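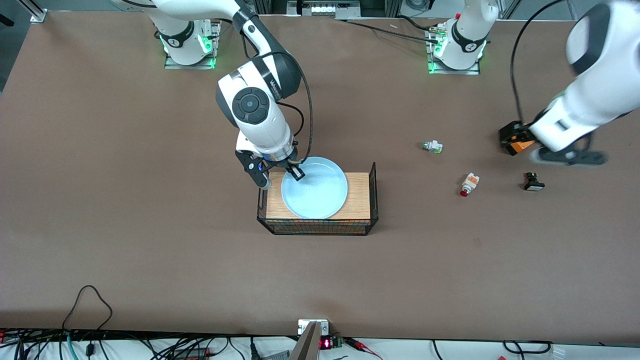
Two grippers, one plate, very little dignity

16th June

I promised in March that I'd stop buying grippers. Readers with long memories will know how that went.

The plate job is the one I use for everything now. Plate in the basket, plate out of the basket, plate on the table, repeat until somebody wants the table back. Boxes are no good as a test, any gripper can pick up a box. A shallow plate has a rim you can only get at from a couple of directions, and it's glazed, so a finger that's fine on cardboard goes skating off it like a cow on a pond.

Both sets of fingers are parallel ones. The Hoekstra pair cost more and came in a nicer tin. The Beter pair came in a bag. I gave each of them 200 goes with the same plate and the same Cirno controller, settings untouched, and wrote the results on the back of a gas bill.

Hoekstra first. Lovely grip once it has hold of the rim, and it doesn't creep. Getting it there is another matter. The tips are fat, and in a basket with wire sides there isn't much room to slip one finger inside the plate and the other down the outside. I lost most of an afternoon to turning the wrist 90 degrees and then turning it back.

Beter next. Thinner tips, in and out of the basket with no fuss, and almost 2 kilos lighter on my wallet, if wallets were weighed. The rubber is horrid though. It picks up every bit of fluff in Tullholm and then stops being rubber.

The wrist camera was the surprise. I'd put off using it for months and steered by the big overhead view, which is fine until the arm's own elbow gets in the way. From the wrist you get both fingers and the plate together, and lining up is suddenly dull, as it should be. Shadows are still a pain and I've moved the lamp twice.
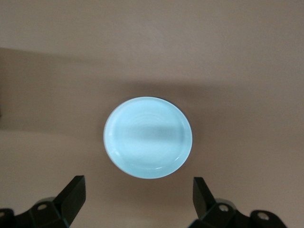

Cirno's support desk wrote back that I should slow the last bit of the approach before blaming anyone's rubber, and that their default closing speed was never meant for crockery. Fair enough. I've halved it and started the Beter run again from the top, on the back of the water bill.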